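4.2 Battery life claims

Gotell rates the Jasomari phone at 2 days per charge. We could not match that. Across 468 logged charge cycles, few handsets lasted past the second morning, and the rating does not say what screen brightness was used. Until the test settings are published, we see little reason to trust it.
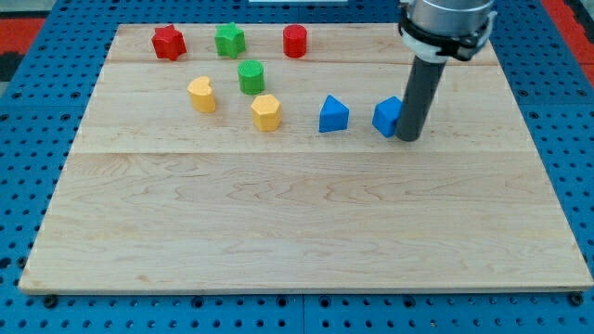

Figure 3. Small colored blocks on a maple board.

Minami objects that our logs lean toward heavy users, and that lighter use might bring the rating within reach.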